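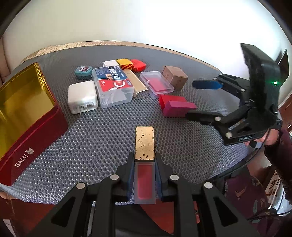 How do I get red wax lip color out of a cotton napkin? It went through the wash once already.

Scrape off what you can, dab dish soap on the back, wait 8 minutes, then rinse cold. Repeat until you get bored. Keep it out of the dryer.

Akosua Ackah
Posted in December | 2 replies

petley_dad
I just buy red napkins. Problem solved in 2016, marriage intact.

Wei
Dish soap worked for me on the third try. Rubbing alcohol took the stain out too, along with the napkin's will to live.

Filed under: Laundry & Stains

We use cookies to improve your visit. Accept | Manage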